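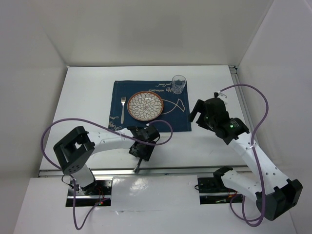 Reusable Tableware Pilot, Honovico Canteens
Progress report, second period
Prepared by Tiruwork Ambaye for the Moges Fund
Period covered: January to March

1. Status

The pilot replaces single-use plates, cups and cutlery at the Honovico lunch sites with ceramic plates, glass tumblers and steel forks. Both sites named in the grant agreement, Drolari and Jelari, are now operating. Drolari moved to full reusable service in January. Jelari followed in February, three weeks behind the work plan, after the electrical supply to the dish room failed inspection and had to be rewired. The rewiring was paid for by the building owner and has no effect on the grant budget.

2. Stock

The opening order was 500 plates. The delivery count was 501, and the supplier has confirmed that the extra plate will not be billed. Plates are held in two shelf positions per site, with a reserve kept at Drolari. Tumblers were ordered in cases and are recorded by case only.

Rim chips are the main cause of withdrawal. By the end of March, 13 plates had been taken out of service, most of them at Drolari, where the return rack was set too close to the door frame. The rack was moved in the second week of February. Withdrawals at that site fell afterward, but the period is too short to treat the change as established.
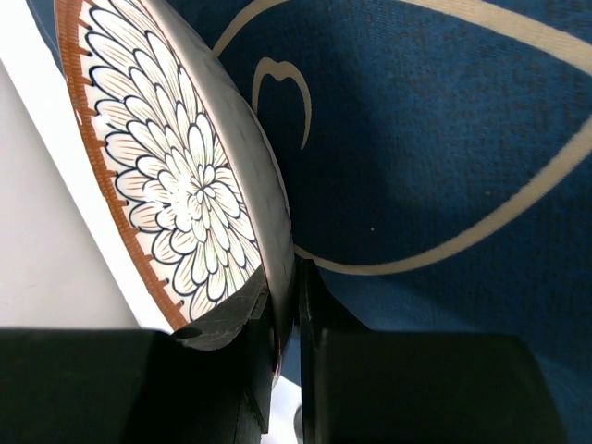
Ceramic plate, flower pattern with outlined petals.

Patterned and plain plates are both in circulation. The purchase specification covers diameter, weight and dishwasher rating and is silent on decoration, so the supplier filled part of the order from end-of-line patterned stock at the plain price. Stacking height differs slightly between the two types. Mixed stacks lean when they go above shelf height, and staff now sort by type at the clean end.

3. Washing

Each site runs one hood-type machine. Final rinse temperature is logged at the start and end of service. The Jelari log has gaps in the first two weeks of operation, when the sheet was kept in the office and filled in from memory. Those entries have been struck out and are not used in any figure reported here. The sheet now hangs beside the machine.

Water use per rack is within the manufacturer's range at both sites. Detergent use at Drolari is above plan. The dosing pump was found to be set for hard water and was reset in March. Detergent cost for the period is therefore overstated against what we expect for the rest of the year, and the forecast in the attached budget sheet has been left unchanged until a full month of readings is available.

4. Returns

Return rate is measured by shelf count after closing each Friday. Losses to date are concentrated in forks. Around 100 forks are unaccounted for across both sites, some of which are probably in office kitchens upstairs. A collection of those kitchens is planned for April. If the recovered quantity is small, a replacement order will be raised from the consumables line.

5. Placemats

Fabric placemats were added at the request of the Jelari site manager, Siu-fong Kwan, to reduce noise and surface wear on the tables. They are not in the original scope and are charged to the site's own budget. They are laundered weekly with the kitchen linen. Shrinkage after the first washes was uneven, and the next batch will be prewashed before hemming. 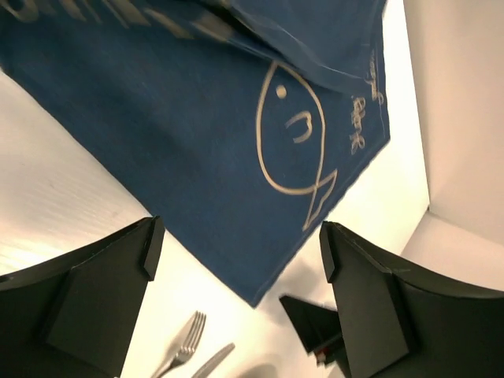 Will the cost of laundering the placemats be charged to the grant at any point?
The laundering cost stays with the Jelari site budget for the whole pilot, and any change would need written approval from the fund.

6. Budget

Spending on equipment is complete. Spending on consumables is ahead of plan by the amount of the detergent overrun. Staff hours are under plan because of the late start at Jelari. We request permission to carry the unspent hours into the next period, to be used for the kitchen collection and a repeat stock count.

7. Next period

Full stock count at both sites, April.
Detergent readings reviewed and forecast revised, May.
Fork replacement order, if required, May.
Draft handover procedure for the dish room teams, June.

The budget sheet and the rinse temperature logs are attached separately.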